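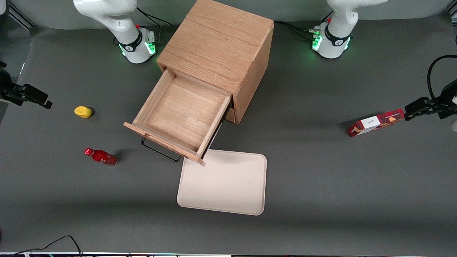
Small oak cabinet, upper drawer open

Subject: Re: Sticking drawers and what to rub on them
List: Potgieter Home Woodwork
Date: Apr 13, 2020

> I have a chest from my aunt's house with solid wood drawers on wood
> runners. They slide fine all winter and then from about May on I have
> to fight them. Last year I sanded the sides of the worst one and it
> was loose by Christmas. Is there something I can put on them instead?
> My neighbor swears by cooking oil.

Please don't use cooking oil. It soaks in, goes gummy and picks up dust, and then you have to scrape it off before anything else will work.

Plain paraffin is what I use. A stub of white candle is fine. Take the drawer out, turn it over, and rub the candle hard along the bottom edges of both sides, then along the runners inside the case. Push the drawer in and out a dozen times and do it again. Beeswax works but stays a little tacky in hot weather. I tried the Stirnier wax stick in March on a kitchen drawer and couldn't tell it from the candle.

Before you wax, look for shiny spots. Wherever the drawer is rubbing, the wood gets polished or turns dark. If the shine is on the bottom edge, wax will fix it. If it's on the upper edge or the outside face of a side, the drawer is too tight in its opening and wax only helps so far.

On the sanding — you took wood off a drawer that was swollen, so of course it was loose when it dried out. Wait for winter. If it still drags a bit in January, take a couple of strokes off with a block plane and stop. In July, leave it alone and run a dehumidifier in the room if you own one.

Check the runners too. On an old chest they wear into a groove and the drawer drops, so the front scrapes on the rail below it. I had that on two of the drawers in our hall dresser. I glued a thin strip of maple into each groove, planed it flush and waxed it. It took an afternoon, most of it waiting on glue.

One more thing. If the chest has bare wood inside and finish only on the outside, that is normal. Don't varnish the drawer sides to keep the damp out. It makes them thicker and they'll stick worse.

Comments (3)

benchdog_ohio
Candle here too. Bar soap was what my grandfather used, but it draws moisture and I've seen it rust the nails.

plainsawn
What about a drawer that racks? Mine goes in crooked if I only pull one side.

tmc
@plainsawn that's usually side-to-side slop. Glue a thin shim to the guide and see if it tracks straighter.

Recent on this list
Re: Rollosia hinges, left or right hand?
Broltero clamp pads, where to get spares
Gluing a split chair seat
Free to pick up: almost 588 board feet of poplar
Re: Re: Milk paint over old shellac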